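Moving into a rented flat with no proper cooker, is a worktop oven enough?

Posted in Kitchens and Cooking, 10 Sep 2026
Viewed 3,604 times

Lihua Yin

Hi all, hoping someone sensible can talk me through this. I'm moving to a top floor flat in Clunden in a couple of weeks and the kitchen is tiny. There's a sink, a fridge that comes up to my waist, two electric rings set into the worktop and that's your lot. No oven, and no space for one unless I take a cupboard out, and the landlord has already said no to that (I did ask, nicely).

I don't do big roasts but I do bake a bit, mostly flapjacks and the odd loaf, and I live on things like tray-baked veg and fish. My mum says to get a worktop oven and stop fretting. My sister says they're all rubbish and burn the top of everything before the middle has warmed up. They have both been right about things before so that's no help!

What I'd like to know is whether anyone has cooked on one as their only oven for a decent stretch, and what size to go for. I've got a table along one wall it could live on. Also, is it safe to run one off the same double socket as the kettle? The wiring looks old. Thanks in advance, I'll be back to read this tonight when I've packed some more boxes.

Hondier

I did this for two winters in a bedsit and I got fond of mine, so here's my tuppence worth.

Size first. Don't go by the litres on the box, go by your tins. Take your favourite baking tray and your loaf tin to the shop and see if they fit with the door shut. I bought mine off a website, felt very pleased with myself, and then found that not one tray I owned would go in. I ended up buying two little ones from the market and giving the big ones to my brother.

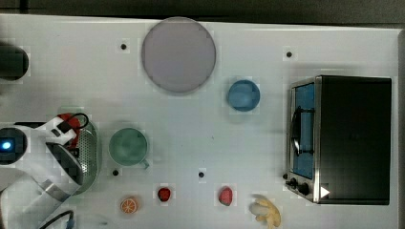 Second thing is your sister's burning problem, which is real. The top element is very close to the food in a small oven, so anything that rises gets singed. Put the rack on the lowest rung, turn the dial down a bit from what the recipe says and lay a piece of foil over the top once it's got some colour. Tuck the foil well in round the tin so it can't lift and touch the element. Bread was the hardest. I only got a loaf I liked when I started making flatter ones, more of a bun shape, and leaving the oven to heat up for much longer than I thought it needed.

Buy an oven thermometer too, the cheap dangly sort. Mine showed me the dial was miles out and I'd been blaming the flour for weeks.

Flapjacks come out lovely by the way. Fish is fine, veg is fine if you don't pile it up. Cheese on toast is better than any big oven I've had since. Where it let me down was doing two things at once, so I'd have the veg in, take it out, cover it, put the fish in, and then give the veg a couple of minutes at the end. You get used to it.

Oh and leave a good gap behind it and at the sides. The outside gets very hot, and I had a tea towel go brown at the edge from hanging too near.

Peng

just get an air fryer, everyone has one now

Jeklow

Nobody has picked up the socket bit yet and it's the part I'd worry about. I'm not an electrician but I had one round in July for much the same question, and what he told me was that a double socket on a 13 amp plug each side sounds as if it can take two full loads and it isn't really built to, not for long. A kettle and an oven together can be well over what he'd be happy with. So use different sockets on different walls if you can, and if you can't, don't boil the kettle while the oven's on. And never an extension lead! Mine had gone soft at the plug end and I hadn't noticed.

As the wiring looks old I'd ask the landlord for the latest electrical safety report before you move in. In England they have to have one done at least every five years and give you a copy. If he goes quiet about it, keep asking.

I half agree with Hondier on size. Taking your tins along is a good shout, but I'd also measure how deep your table is with the door open, as a drop-down door sticks out a fair way and you'll want somewhere to rest a hot tray. I keep a thick wooden board next to mine for that.

I've had mine 7 years, on its second door handle. Still does a very decent baked potato, though I start it off in the microwave.

Lihua Yin

Thank you both, that's so useful (and Peng, my sister says the same!). I've emailed the landlord for the report. Going to the shop at the weekend with a loaf tin in my bag, wish me luck.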